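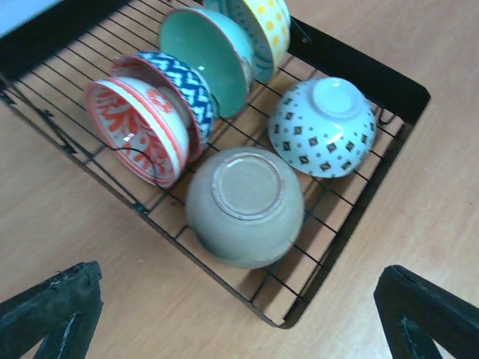 Do the bowls at the Karkow community kitchen have to match?
Any bowl is welcome as long as it has no chips, and the kitchen has long since given up on sets.

The shelf at the Karkow community kitchen is filling up nicely again, and anyone who has come by for Monday soup over the summer will know why that is such good news. By August things had gotten so thin up there that the last people in line were eating their barley soup out of coffee mugs, which they did very cheerfully, but a mug is no place for a dumpling.

So the kitchen put out a call for bowls, and the town has been wonderfully generous. People brought plain gray-beige ones, a glossy pale one with a ring of dark diamonds, a white one with big red leaves and scrolls on the inside, and a blue-and-white one in a zigzag pattern that looks almost woven. All of them have been through the black dish rack, and most have already found a favorite spot on somebody's tray.

Notburga Reisinger, who runs the Monday kitchen and has washed more dishes there than she cares to think about, would like to thank everyone who carried a box up the stairs, and also the family who left theirs on the step with a note and no name. "I keep picking them up and turning them over," she said. "Every one of them came out of somebody's cupboard, and I like that a great deal better than a stack from the store." 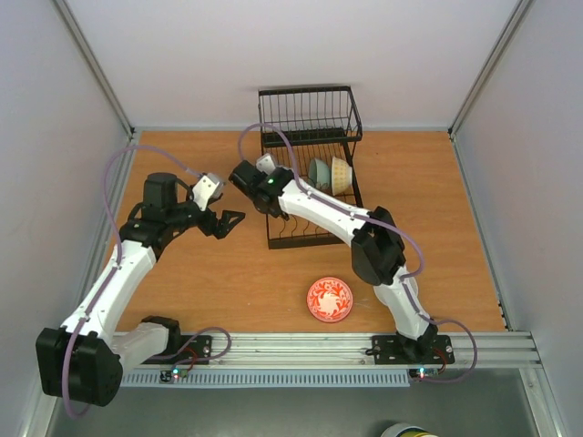
Page last changed: Monday, 8 p.m.

The pale green bowls and the cream and yellow ones have turned out to be especially popular with the children, so if you have any more in those colors sitting at the back of a cabinet, please do think of us.

Haslinger, the hardware store on the square, has promised 1000 paper napkins to go with them, and Valentin Munteanu is putting up 2 more shelves beside the window so that the deep bowls and the shallow ones can finally live apart. He asks that people stand the bowls on edge in the rack after washing, or turn them upside down if they are wide, and leave them there until they are good and dry before they go up. Please don't stack them wet. We lost a lovely one that way in the spring when it stuck fast inside its neighbor and the two had to be pried apart.

Bowls can be dropped off any Monday from 8 in the morning until the soup is gone. Spoons are welcome too, and large ladles more than welcome, but we have all the forks we could ever use. If you can't get to the kitchen, leave word with Notburga and someone will come by for your box on the way home.

The next soup is split pea, with Valentin's rye bread if the oven behaves.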